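How to check a crowd figure before you repeat it

Every march produces at least two numbers, and they rarely agree. The organisers have one, the police have another, and by teatime both are being passed around as fact. I don't trust either until I've done a few sums, and you don't need any special kit to do them.

Start with who said it. "Thousands turned out" is worthless without a name behind it. When the Dullach bridge protest was reported last October, I traced the big figure back through four websites to a single post by someone who wasn't in town.

Next, find the space. Work out where people stood, look it up on a map and measure it. The square at Cidard is 54 metres by 70, so 3,780 square metres before you take off the fountain, the parked vans and the bus shelter. Be strict about taking things off.

Then decide how packed it was. One person per square metre is a loose crowd you can stroll through. At 3 people you are shuffling. Anything above that is a crush, and I'd want very good evidence before I believed it across a whole square.
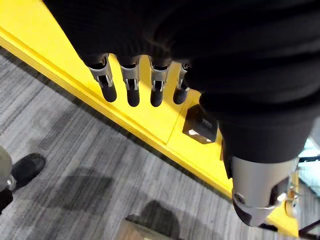
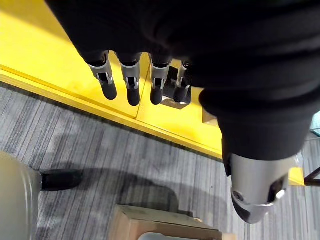
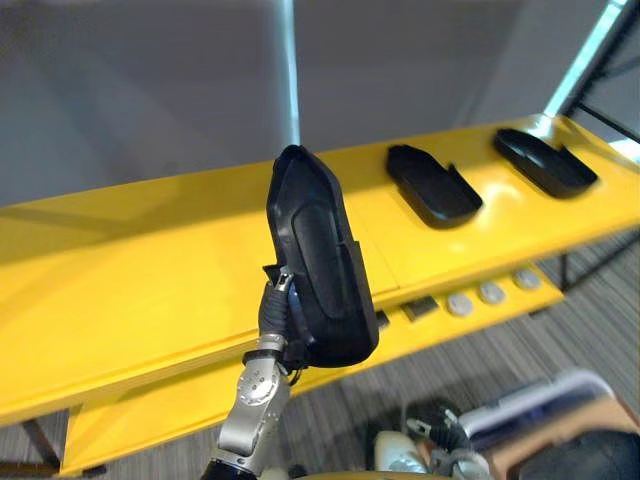
Multiply the two and you have a ceiling. If the claim is higher, somebody needs to explain where the extra people were standing. Side streets are the usual answer. Ask which ones.

For a moving march, pick a fixed point and count everyone who passes in a minute. Do it again at the front, middle and tail, because the gaps are bigger than they look. Malachy Mac Carthaigh counted the Magesa march this way from a café window and got just over 300, on a day when the leaflets said five times that.

Be careful with photographs. A shot taken low down and close up will make a thin line look like a sea of heads. Check the time of day too, as a picture from noon says little about four o'clock.

Last of all, write down your range and how you got it. I'd sooner read "between 900 and 1,400" with the workings than a tidy round number from the Rurkeo press office.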